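Chapter 8
Setting the Table: Plates, Trays and the Space Between Them

When I got my first job in a dining room, I figured the food did all the work. You cooked it well, you put it on something clean, and people were happy. Then one July my boss swapped every plate in the place. Same menu, same cooks, same prices. Within a week we were getting notes back about the portions. Guests at the window tables thought we'd gotten stingy, and guests on the patio (who were still eating off the old plates, because the new ones hadn't all arrived) thought everything was fine!

I've been a little obsessed with plates ever since, and this chapter is where I get to be obsessed on paper. Chapter 7 dealt with glasses and flatware. Now we move to the big flat stuff in the middle of the place setting, and to the trays and boards that share the table with it.

Let's start with a word you'll meet constantly: the well. The well is the flat part of a plate, the part where the food goes. The rim is everything outside it. When a supplier's catalog gives you one number, it's almost always the full width, rim included. The dinner plate we'll use for most of our exercises is the Gustora, and it measures 254 millimeters across. You can't fill all of that with food, of course. A plate with a wide rim and a plate with a skinny rim can have the very same number in the catalog and hold very different dinners. My old boss had ordered by the number. So would I have, back then.

So, rule one for this chapter, and please write it in the margin: measure the well. Take a ruler to the showroom. I still carry one, and I've been laughed at by sales reps on both coasts.

The second word is footprint, meaning the room a piece takes up on the table. Students tend to worry about the plates and forget about everything else that lands between them: bread, sauce, the check, somebody's phone. In the case study at the end of this chapter you'll lay out a small lunch place called Casado, which has tables for 2 and not one inch to spare. The owner wants shared trays. The owner also wants large plates. You'll have to talk the owner out of something, and I'm not going to tell you what.

Trays bring their own troubles. A round plate next to a round plate leaves odd little gaps that a salt shaker fits nicely into. A rectangular tray is greedier, and it also has a direction. Turn it the long way across the table and it becomes a wall between two people who came to talk to each other. Turn it the other way and somebody has to reach over their own dinner. I've tried both at home and I change my mind every few months.

Then there's color. You'll find plenty of strong opinions about color and appetite, and I'd ask you to hold them loosely until you've done the lab in section 8.2. What I can tell you from years of carrying plates is that a colored rim helps the person setting the table. It shows you the edge of the plate at a glance, even in bad evening light, so you notice when a setting is crooked. A pale plate on a pale table is much harder to line up. Keep that in mind as you look at Figure 8.1.

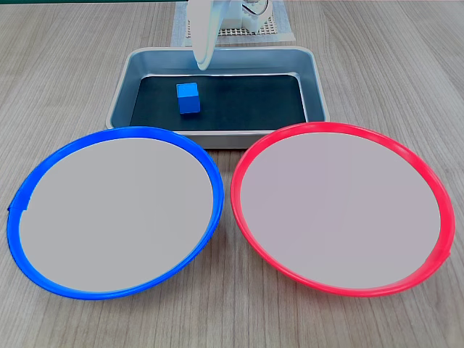
Figure 8.1. Blue-rimmed plate with a pale gray well, on a light wooden tabletop with a metal tray behind.

Try a quick sketch before you read on. Draw the blue plate as it would look from straight overhead, then shade in the part you'd put food on. Most people draw the rim too thin the first time (I did).

We'll look at materials after that, with a long visit to the Varnier catalog, which is reprinted in the back of the book and is more fun than it sounds. Section 8.3 covers stacking and storage, including the Semomitz shelf method, and you'll want a calculator for that one.

Before section 8.1, go to your own kitchen and pull out the two plates you use most. Measure the full width and the well of each, and bring both numbers to class.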